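From: Mahsa Sadeghi
To: cell-maint list
Date: 9th November
Subject: Re: [cell-maint] Two-arm kitting cell, left arm missing picks in upper bin

Apolinar Ocampo wrote:
> We've got the Dromstead layout copied as best we can: two arms, four
> bins, tray at the top centre. Right arm is fine. Left arm picks
> boards all day but misses motors in the upper bin, mostly the ones
> lying on their sides. It closes short and drags the leads. I've
> re-taught the approach twice and it comes good for an hour or so.
> Worn finger pads, or something in the base? Also, does anyone
> colour-code the bins, or is one colour all right?

Apolinar,

Don't re-teach again until you've checked the base. Drift after a good re-teach was a mounting problem on both of our Avcombe cells. The pads came up as a suspect each time and were within spec each time.

The order I'd go in:

Power down and lock out. Check torque on the 4 base bolts on the left arm, crosswise, and mark them with paint pen. One of ours had backed off far enough to see the washer move.

Look at where the two table sections meet. If one side sits proud, the left and right arms are working off different planes, and a tray taught from one side will be wrong from the other. We shim to 0 on a straightedge and recheck after the cell has been moved for any reason.

Re-home, then run the empty-gripper touch-off at the tray corners before you go near a bin. If the tray corners repeat and the bin doesn't, the bin is walking. Ours were, until we put locating stops under them.

Only then look at the pads. We change ours at 400 hours on the motor side.

On the leads: grip on the metal can, never at the wire end, and set the lift to pause clear of the bin wall before the traverse. We run over 144 kits between dragged leads now. Before the pause it was a nuisance every shift.

On bin colour, we use one colour throughout and fix the part type to the position. Motors upper left, boards lower left, braided cables upper right, harnesses lower right. The tray stays on the centreline with a sheet of white paper in it — Viola Donati found the bare steel gave her trouble with glare, and the paper is cheap.

Our current layout, for comparison with yours:
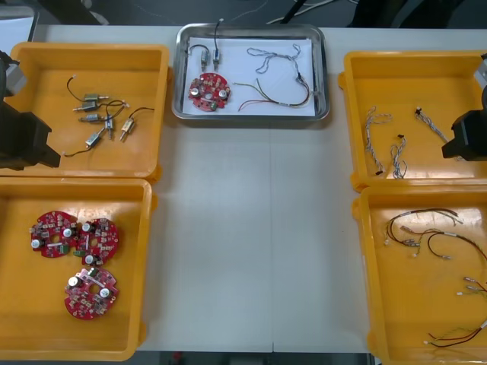
Kitting cell, both grippers over the upper bins. Motors and boards left, cables and harnesses right, tray top centre.

Leave the middle of the table clear if you can. It's your only decent spot for the straightedge.

If the bolts and the joint both check out, post the touch-off numbers and I'll compare them with ours. Benedetta Lombardi has the shim drawing and can send it off-list.

Mahsa
Avcombe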